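Home About Open Days Courses Contact

About Lins Workshop

Lins is the teaching workshop of the Bodwood school of automation, on the Bustthorpe side of the canal. One big room, a mezzanine, a lot of benches. Adults and school leavers, mostly beginners. Stellan Engström runs it and teaches the evening group.

Started with 3 benches and a kettle. Last year nearly 3000 people came through the door, and most of them came on an open day. So that's what this page is mainly about.

Open days. First one of the year is in March, doors at 10 am. No booking, just walk in. Regular work carries on while you're here, students at the benches, staff at the benches, stuff half taken apart. Ask anybody anything. If they're in the middle of somthing they'll say so and you come back in five minutes.
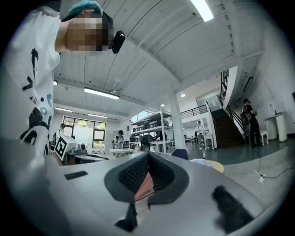

Demonstrations go on all day, no timetable. We tried a timetable, everyone ended up crowded round one table. Grippers are what people ask about most: how they close, how hard, what happens with an egg. (Bring your own egg if you like. We ran out last time.) Kids can have a go with an adult next to them.

The Hitier course is the long one, 100 hours, evenings. Basic wiring, then grippers, then a project of your own. Sign up at the open day or by email, same price either way. Places go fast in spring, less so in the fall.

School groups: mornings only please, and tell us ahead how many. Parking is behind the building, it's tight, a bus wont fit. Drop off on the canal road and walk over.

Share (14) | 1284 views | 3 comments

marta_b
Came with my dad, he stayed two hours longer than me. Is there coffee in March?

Lins Workshop
Yes, coffee and buns. Cash only, sorry

oldlathe
Signed up for Hitier after the last one. Wiring part is slow but stick with it

Back to top Open Days Courses Contact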